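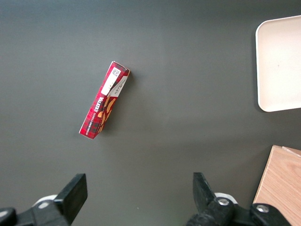

My report was meant to cover how newcomers settle into a rental in their first year abroad, and I ended up being my own best source. I moved from Canada to a share flat on Madside Street in January with two suitcases and a winter coat I've hardly touched. My method was a diary, 46 entries long, plus chats with eight other students in the building. Food came up constantly! People wrote about missing the colour of things on a shelf back home, and I get it — a long box of wafers in red tartan makes me think of my nan's cupboard straight away. Furniture came second, mostly the trouble of getting it up our stairs.

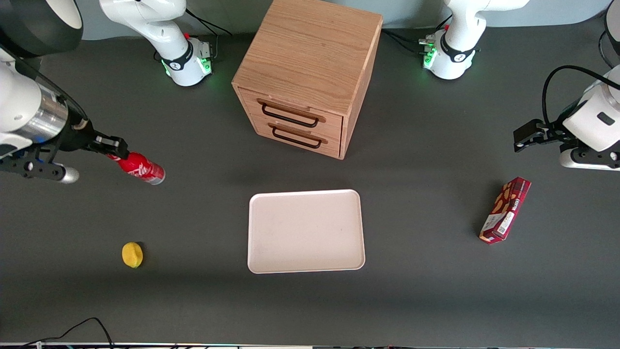

Horacio Godoy
Student researcher, Kitar House project

I'd budgeted 40 dollars for storage and spent 20 (second-hand, off a neighbour who was moving out). A little wooden cabinet with two drawers and black handles is the sort of thing everybody in my interviews wanted, somewhere to put the passport and the bank letters. Paperwork was the other big theme. Most of us had been to the Zakel office more than once, and my flatmate Boychuk still hasn't got his tax number. I'm redoing the chats next term with the new arrivals.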